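The Folding Shift

I got the job at Flokano because I could fold a fitted sheet. That was the whole interview, more or less. A woman with a lanyard handed me one, I did the thing my gran taught me with the corners, and she wrote something down and asked if I minded working in December.

I didn't mind. I'd been let go from the big laundry at Plellis in the autumn, and folding was the only thing I'd ever been quick at, so if somebody in Zaltstead wanted to pay me to teach it to a pair of arms then lovely, where do I put my coat?

The way it works is you sit at a little stand with two handles, jointed like the real arms, and whatever you do with the handles the arms do on the table. You squeeze, they squeeze. You do the fold, it gets saved, you shake the thing out and you do it again. The target for my batch was 1130 good ones. I wrote that on a sticky note and stuck it by my kettle at home, which was a mistake, as I then had to look at it every morning.

First day, I was dreadful. I'm not being modest! I'd been folding for years without thinking, and now I had to think, and every time I thought about my left hand my right hand wandered off. The arms came down on the table like two geese fighting over a crust. I pinched air. I pinched the mat. The lad on the next stand (very young, ate crisps from his pocket) told me to stop looking at the arms and look at the cloth, and I said the arms were quite hard not to look at, thank you.
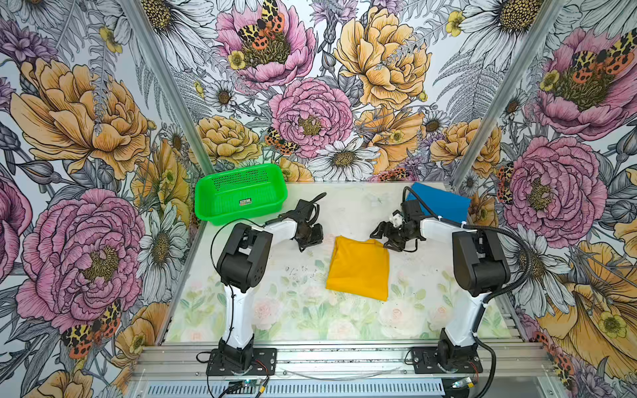 My station, yellow cloth in the middle and the blue one waiting its turn.

You'll have noticed the walls. I loved those walls. Peonies as big as dustbin lids, and moths all over them, and when I was stuck on a fold I used to let my eyes go up to the top moth and rest there a bit before I had another go. I asked the woman with the lanyard who'd picked the paper and she said she'd been at Flokano two years and it was there before her.

By the end of the second week I'd stopped thinking about my hands. It came on quite suddenly, in the middle of a towel. I reached for the corner and the arm reached for the corner and there wasn't any gap between the two, and I folded that towel as nicely as I've ever folded anything. Then I sat back and found I'd got tears in my eyes, which I put down to the heating.

What I hadn't reckoned on was how much of it would be mine. My gran folded everything away from her and then gave it a little pat, always, two fingers, as if she was telling it to stay put. I do the pat. I'd never noticed. But there it was in the recordings, over and over, the left gripper coming down at the end and giving the cloth a tap that did nothing at all.

The lanyard woman noticed too. She pulled up nearly 100 of mine on her screen and went through them with me very kindly, and asked what the tap was for.

"It's the finish," I said.

"Does it flatten it?"

"Not so you'd notice."

She said it would be better without, if I could manage it, as it added time to every fold. I said I'd try. I went back to my stand and did the next one and kept my hand still at the end, and it was like walking out of the house without my keys.
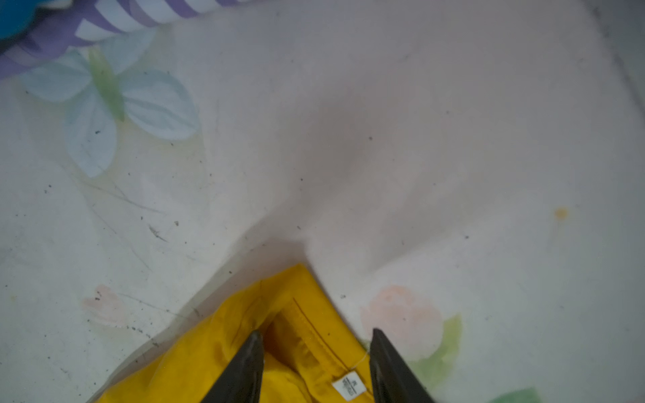
I kept it up for three days. Yellow, blue, yellow, blue, no pat. I got past 1000 and the crisps lad gave me a round of applause on his own, bless him. Then one afternoon, with everyone off at a meeting about the move to the Laxdal building, I did a whole run of folds my own way – away from me, smooth it, tap. I told myself I'd delete them after. You can, there's a button. I had my finger over it for ages.

I finished the batch a week before Christmas. They gave me a mug and a reference, and I went back to ordinary work, a hotel this time, decent people, awful tea.

I'd not have thought much more about it, only they held an open day at Laxdal in the spring and I got an invitation in the post. So I went. There was a good crowd round the table, and no one on the handles. The stand was pushed up against the wall with a cover on. The arms were doing it by themselves, slowly, a bit stiff in the elbows, and a small boy near the front kept saying "it's going to drop it" in a hopeful sort of voice.

It didn't drop it. It got the corners together, and smoothed the top, and folded it over, away from itself. Everybody started clapping and the lanyard woman, across the table, was looking straight at me.

Then the left arm came back down and gave it a pat.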